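Brernley Institute of Household and Hospitality Studies
Foundations of Domestic Organization
Unit 5: Sorting and Labeling Fresh Produce
Course handout, issued Dec 24, 2004
Instructor: Mesfin Feyisa

Scope of the unit

Unit 5 continues the work on open storage begun in the pantry unit. Students are expected to have read the Sketside notes on container selection before attending. The practical session is held in the second-floor workroom, and the written exercise is due at the first meeting after the break.

The unit is concerned with a small task that is often done badly: taking mixed produce from a counter or shopping bag and assigning each item to a container whose purpose is clear to every member of the household. Washing, trimming and refrigeration are treated in April and will not be assessed here.

Terms

Category: a group of items that share one storage place. A category is decided by the user of the kitchen, and may differ from the botanical one. Tomatoes are the usual case. Either placement is accepted, provided the same placement is kept throughout the exercise.

Station: one container together with its label and the clear surface surrounding it.

Holding area: the part of the table where unsorted items wait. Nothing is stored in the holding area once the exercise has been completed.

Choice of container

Woven baskets are preferred for fruit kept at room temperature. The openings in the weave allow air to pass, and a low wall keeps the contents in view. A rectangular basket makes better use of a shelf than a round one of the same width. Baskets with a thick rim are easier to lift when full, although students should support the base with the other hand. The Pfister trays kept in the workroom are solid-sided and are reserved for root vegetables.

Inspect the bottom of the basket before use. Broken strands will mark soft fruit, and a basket in that condition should be returned to the supply shelf with a tag.

Labels

A label for this exercise is a plain sheet of white paper with a single word written on it in black marker. Lowercase letters are acceptable. The sheet is laid flat on the table beside its basket, on the side nearest the person sorting – never inside the basket, where the first item placed will cover it. Use the name of the category and not the name of an item: "fruits" remains correct when the contents change, and "bananas" does not.

Procedure

1. Clear the table and wipe it down.
2. Set out the empty baskets, leaving open table between them.
3. Write and place the labels.
4. Put the mixed items in the holding area, each resting directly on the surface. Do not stack.
5. Name the category of each item before picking it up.
6. Move one item at a time. Lower it into the basket; do not drop it.
7. Place firm, round fruit first and bananas last, so that no weight rests on them.
8. Check the contents against the label and clear the holding area.

Students who finish early may repeat the procedure with the Zindora card set, which includes several items of disputed category.

Written exercise

Prepare a report of one page on a sorting task carried out in your own kitchen. State the categories used, the containers available and any item that proved difficult to place. A sketch of the arrangement before sorting is required – a plain outline with the stations and the holding area marked is sufficient. Reports are graded on consistency of category and on the clarity of the labels.

Table layout

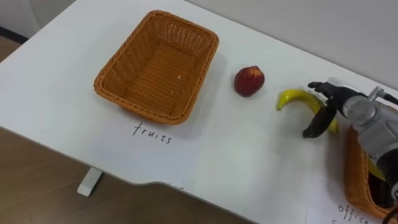 Reports may be handed in at the workroom or left in the instructor's mailbox. Late work is accepted only by prior arrangement.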